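Drernex Support Portal
Ticket 107: Pimby kitchen pack, held object jumps on close
Product: Pimby kitchen pack, evaluation licence
Customer: Brirholm
Status: Closed, workaround supplied
Priority: Normal

Initial report (Brirholm)

We are reviewing the Pimby kitchen pack for purchase. The trial licence runs to the end of September and we would like this sorted before then, as the pick and place tasks are the part we would be paying for.

Fault: when the arm closes on a thin food item, the item sometimes jumps sideways between the fingers. It then settles at a new angle and stays there for the rest of the episode. The task script carries on as if the grasp were good, and the place step ends up in the wrong spot.

It does not happen with boxes or cups. We ran the stock bread task 71 times overnight with the default settings and seven runs showed the jump. No errors in the log. Physics warnings are turned on.

Steps to reproduce:
Load the kitchen world with the stock layout.
Select the single arm setup, default gripper.
Run the bread task with random start poses on.
Watch the item during the last part of the finger close.

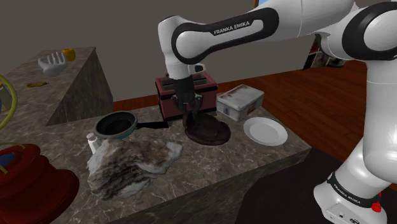
The arm model and reach limits are as shipped and we have not edited the joint gains. We did wonder if the fault was tied to one corner of the counter, so we moved the start area and ran it again, with the same result. Clearance may be part of it. With the slice in the fingers and hanging just above the round cake, in front of the toaster, there is very little room for it to swing before it touches something, and a small jump at the grasp turns into a collision further on. Moving the cake out of the way hides the second problem but leaves the first.

Reply (Drernex support)

Thank you for the report. Please send the following:
Pack version, from the About panel.
Physics step size.
Whether the contact shape on the bread item is set to Mesh or Simple.
Whether the Maruyama contact add-on is installed.

Please also say whether the jump still shows with random start poses turned off.

Reply (Brirholm)

Pack version is 2, fresh install. Step size is the default. Contact shape is Mesh, also the default. The Maruyama add-on is not installed; it was not part of the trial bundle.

With random start poses off we could not get the fault in a short batch. With them on it came back. The bad runs are mostly those where the fingers meet the item at an angle.

Two side notes while we are here. The view from the wrist camera is hard to use for labelling when the food items are close together, as most of them are a similar dark brown. We would like an option to change item colour without making a copy of the asset. Also, the layout file keeps resetting the plate position on reload, even when saved.

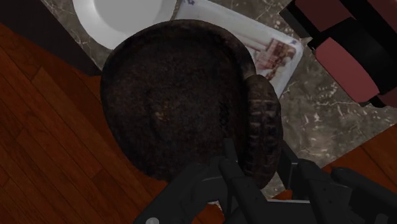 The plate reset may be our own mistake, so please treat that as low priority. The colour option would be a factor in our review, and we will raise it with sales as well.

Reply (Drernex support)

We can reproduce the jump. The Mesh contact shape on thin food items has small folds along the edge. If a finger closes at an angle, the solver can find contact on both sides of a fold in the same step and push the item out sideways. Boxes and cups use Simple shapes and are not affected.

Workaround:
Open the item settings and change Contact Shape from Mesh to Simple.
Set Edge Margin to the lowest value that clears the warning.
Save the item, then rebuild the world cache. The change is ignored if the cache is not rebuilt.
Leave the step size alone. A smaller step makes the fault less frequent but does not remove it.

The Maruyama add-on is not needed for this.

Plate position: layout changes are only kept if Lock Layout is off at the time of saving. The save dialogue gives no warning when it is on. We have logged that as a defect.

Item colour: not available in this release. Logged as a feature request, no date.

Reply (Brirholm)

Changed to Simple, rebuilt the cache and ran 107 episodes with random start poses on. No jumps. Grasp angle now matches the script value closely enough for our use.

One cost to note: with Simple shapes the item sits slightly proud of the surface when placed. Visible in close views, no effect on scoring.

Lock Layout was on. Plate position now saves.

Happy for this to be closed. Please keep the colour request open under our account.

Closing note (Drernex support)

Closed with workaround. Corrected Mesh shapes for thin food items are planned for the next pack update. Colour request moved to its own ticket and linked to the Brirholm account.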